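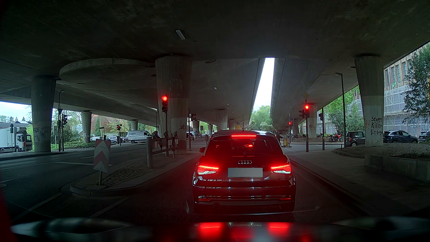
Underpass Approach and Signal Area: Walk-Through Checklist with Comments

Route section: Olton underpass, both roadways
Inspected by: Manaia Cartwright
Reviewed by: Suleiman Adeyemi
Month: August
Sheet 3, continues from the ramp sheets

Mark each line OK, WATCH, FIX or N/A. Write a comment for anything other than OK. Do not leave a line blank.

1. ROAD SURFACE

1.1 Asphalt free of potholes in wheel paths: OK
1.2 No loose material at the curb: WATCH
Comment: Fine grit along the curb past the second joint. Add to the next sweeper run.
1.3 Stop line readable from a driver's seat: OK
1.4 Drain grates seated and clear: FIX
Comment: One grate rocks when stepped on. Coned it and called it in to Miketti before leaving. They have the part.
1.5 No standing water: OK
Comment: Dry week. Needs another look after rain, same as last time.

2. SIGNALS

2.1 Red, amber and green all working, each head: OK
2.2 Red visible from the back of a normal queue: OK
Comment: Checked from a car, third in line. The pole is dark and so is the concrete under the deck, but the red lamp stands out well enough. Green is harder to pick up when you come in from full sun.
2.3 Poles upright, base bolts covered: WATCH
Comment: Cover missing on one base. Bolts are tight.
2.4 Signal lenses clean: WATCH
Comment: Exhaust film. Wiped the ones I could reach.
2.5 Cabinet locked, no damage: OK

3. LIGHTING UNDER THE DECK

3.1 Ceiling fixtures secure: OK
3.2 All fixtures come on at dusk: N/A
Comment: Walked at 2:30 in the afternoon. Ezeani does the night check and will send a separate sheet.
3.3 Fixture covers clean and whole: WATCH
Comment: The larger rectangular unit is fine. The smaller one farther in has dirt on the inside of the cover, so the seal has probably gone.
3.4 Change from daylight to shade acceptable: WATCH
Comment: Daylight comes down through the gap between the decks on the right side and makes the rest look darker. Drivers brake there. No change since the last walk.

4. DECK UNDERSIDE AND COLUMNS (visual from ground only)

4.1 No loose or hanging concrete: OK
4.2 Staining: WATCH
Comment: Underside is dark and stained over a wide area. Old staining as far as I can tell from the ground. No drips today. Please compare with the structural file, reference 199.
4.3 Columns free of impact damage: OK
Comment: Scuffs only, none deeper than paint.
4.4 Graffiti: FIX
Comment: On several columns. Low tags on the broad one at far left, dark letters on the big one left of center, black handwriting on the large right-hand column with some faint red as well, and reddish marks behind the right-hand signals. No signs or signal heads are covered. Routine removal, not urgent.
4.5 Trees clear of the structure and sight lines: OK
Comment: Full leaf at the moment. Trim before spring.

5. TRAFFIC DURING THE WALK

5.1 Vehicles stopping behind the line: OK
Comment: Watched for 30 minutes. One van rolled over by half a length.
5.2 Queue clears in one green: WATCH
Comment: Failed to clear 7 times. All were in the last ten minutes when the school traffic started.
5.3 Inspector had a safe place to stand: WATCH
Comment: The left side is narrow. Use the right side and wear the long-sleeve vest.

REVIEWER COMMENTS

1.4: Closed. Miketti replaced the grate and the seat. S.A.
2.3: Jirero has covers in stock. Ordered one.
3.3: Agree with the seal. Replace the whole unit if the lift is already there for cleaning.
4.2: Sent to structures with the file number. Leave at WATCH until they answer.
5.2: Timing request goes in with the ramp sheets.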